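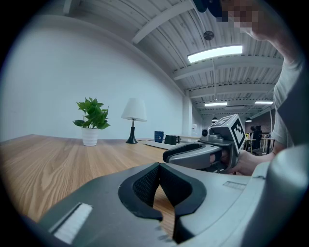
Kwan-ho Tsai wrote in to ask whether the Omier hand-held gripper kit is worth having if all you want is to teach an arm a few kitchen jobs, and whether you need the pair or can get by with one. Good question, and one I've been meaning to answer since November!

I had the two-gripper kit on loan for 13 days, and I'd say get the pair if you can stretch to it. It's 625 pounds with the cases. One is fine for picking up a mug and putting it down again, but the minute you want to fold a tea towel or take a lid off a jar you'll be wishing for the other (I lasted one afternoon).

A few tips from my kitchen table, in no special order:

Wipe the finger pads before you start. Flour is the worst - it gets into the texture and everything slides. A damp cloth does it, then let them dry properly. I tried washing-up liquid once and it left a film.

Start with mugs. They're cheap, they're easy to grip, and you've got plenty. Leave the wine glasses for the second week.

Stand mugs on a tray and you can shift the lot between goes. Mine has tape under the corners so it doesn't wander.

Keep your sleeves pushed up and your elbows low. Do 5 slow goes, put the grippers down, shake your hands out, have a biscuit. They aren't heavy but my thumbs knew about it by teatime.

Don't cover the patterned cube on top with your other hand. I lost a whole morning's recordings that way and had to do the cutlery drawer all over again.

Support from Tresalmont, who sell the kit over here, was quick. They answered me in 3 hours, on a Sunday! The booklet is less good - tiny print, and the page on charging is wrong about which light means full. Green is full.

Spare pads come from Rüegg and you have to order them separately, so put a set in the basket when you buy.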